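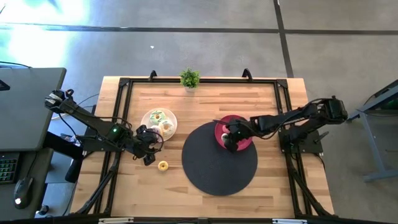

I'm in my second year of the robotics program at Travdale, and most of my week now goes to the manipulation project. There are four of us on it. The job is to get a two-arm setup to move small objects between plates without a person driving it. We started with wooden blocks in the fall and moved on to toy donuts, which are harder than they look. They are round, they have a hole in the middle, and the gripper can take them by the rim or by the hole side. On the white plate, the left arm has to come in low, and its gripper hides part of the rim and one of the donuts when it does. The small yellow donut on the bare wood is a harder case again, with no plate under it. The right arm works over the red plate, which overlaps the black placemat.

Our advisor, Catherine Galbraith, made us write down what counts as a finished run before we recorded anything. It took most of a meeting. We ended up with a short definition: every donut from the starting plate is on the target plate, both arms are back in their rest position, and nothing else on the table has been moved. The last part caused the arguments. I wanted to allow a small amount of plate movement. I was outvoted, and after a few weeks of going through recordings I think the others were right.

We collected 1,532 runs before the break. A run is one person driving the arms by hand from start to finish, with the recording on. I did more of them than I planned to. My advice to anyone starting is to stop after an hour. My driving gets sloppy after that — I overshoot and then correct, and the corrections end up in the data. Iida Lappalainen is the best driver in the group. Her runs are slow and dull to watch, and the model learns well from them.

The software side is mine. I wrote a tool called Custar that sorts the recordings, throws out the ones that are too short, and lets you mark the point where a grasp starts. It is not pretty. It crashed on long files until I stopped loading the whole recording at once, a mistake I should have caught in the first week. It also used to sort by file name, so run 100 came before run 50, and we labeled a whole batch in the wrong order. Iida found that one.

Training happens overnight on a shared machine named Cho. You sign up on a sheet taped to the door, and if your job fails at midnight you lose your turn. I have lost mine twice. Both times it was a wrong folder path.

For the spring we want to change the layout between runs, with the plates swapped and the placemat turned or taken away. So far we have kept things in much the same places, and I expect the model has learned the places more than the donuts. We have until June, when the student showcase happens and the group from Rorkus brings their sorting arm. I would like to have almost 50 layouts recorded by then.

Next on my list is fixing the path check in Custar and writing the layout cards. Catherine wants to see the cards before we record with them.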